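ホーム | 作業ノート | 備品 | 会議メモ | 検索

作業ノート 2023年4月14日 グリッパーまわりの買い物計画
読了時間:5分

午前は把持の続き、午後は見積もりとにらめっこ。赤い半透明の充電器を、プラグの刃を下に向けたまま持つところ。
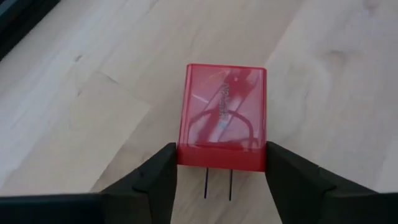

■ 予算の現状

今期の残りは362千円。ハンドの更新、指先の予備、手首カメラの予備、電源まわり。全部は買えない。表計算の列を並べ替えても合計は変わらなかった。念のため二度やった。

申請の締切は5月の連休明け。Bezawitさんに先に数字を見せる約束なので、このノートを下書き代わりにする。あとで清書する。たぶん。

■ ハンド本体

候補は2社。

Jesten:いまの取付け面にそのまま載る。開き幅は現行と同じ。納期27営業日。値段はほぼ予算全額で、これを買うと残りはネジ代になる。保守契約は別紙とあり、その別紙が添付されていない。催促済み。

Haslam:Jestenより安い。ただし変換プレートが別売り、ケーブルも別売り、通信ライセンスも別売り。足していくとJestenを追い越す。見積書の一枚目だけ見て喜んだ先週の自分に、二枚目をめくれと言いたい。

結論としては、今期はどちらも見送りに傾いている。今日のような四角くて小さいものなら、現行の黒い二本指で用は足りる。困っているのは別のところ。

■ 指先

これが本命。現行の平たい指先は、側面が平らな物にはいい。光沢のあるプラスチックだと、当て方が少しずれただけで姿勢が傾くことがあり、刃を下に向けて差し込む作業ではその傾きがそのまま失敗になる。差込み試験を計画に入れた以上、ここをけちると後で人の時間で払う羽目になる。

案A:Kidenの交換式パッド。五組セット。貼るだけ。剥がすときのことはカタログに書いていない。
案B:指先を自分たちで出力する。材料費は安い。設計する人(私)の時間は無料という前提で計算されている。この前提を誰が入れたのか、シートの履歴を見たら私だった。

Aを買い、形が合わなければBに切り替える。両方を同時にやると、どちらが効いたか分からなくなるので順番に。

■ カメラの予備

Nirusの小型品で見積もり依頼中。手首側は壊れたら作業が全部止まるのに、予備がゼロ。去年も同じことをこのノートに書いている。去年の文を写してもよかったくらい。

ついでに照明。半透明で艶のある物は、反射の筋が表面に乗って印字が読みにくい。今日の充電器も、縦書きの文字が判別できない。ただしカメラを良くしても反射は反射なので、先に拡散板を試す。拡散板はトレーシングペーパーで代用できるはず。予算表で唯一、心が痛まない行。

■ 対象物

忘れがちな費目。試験に使う物も買わないといけない。充電器は形の違うものを混ぜたい。赤の半透明ばかりで調整すると、白い物が来た日にしきい値を触り直すことになる。あと、二本刃の曲がりやすさを甘く見ないこと。消耗品として計上する。「充電器、消耗品」と書くと経理から電話が来るので、備考欄に「差込み試験用、刃の変形により交換」と入れる。

差込み先の治具は手持ちのコンセントを板に固定したもので始める。通電はしない。ここは太字にしたい気分だが、ノートなので二回書く。通電はしない。

■ 優先順位(暫定)

1. 指先パッド(Kiden)
2. 手首カメラの予備(Nirus、見積もり待ち)
3. 対象物と治具の材料
4. トレーシングペーパー
5. ハンド本体は来期。Haslamには断りではなく「検討継続」と返す。向こうもその意味は知っている。

■ 残り作業

・Jestenに別紙の再催促。件名に「別紙」と入れる
・Nirusに納期の確認
・パッドの厚みぶん、閉じ幅の設定をどれだけ変えるか計算
・予算シートの「人件費ゼロ」の行を直す
・Bezawitさんに表を送る。金曜の夕方に送ると読まれないので月曜の朝

コメント(3)

Bezawit Demissie:
月曜まで待たなくても読みます。1と2は賛成。3の数量が書いてありません。数量のない行は通せません。

匿名:
Kidenのパッド、前の職場で使っていました。剥がすと糊が残ります。アルコールも一緒に計上しておくといいです。

筆者:
数量、書きます。アルコールも足します。これで予算表に心の痛まない行が二つになりました。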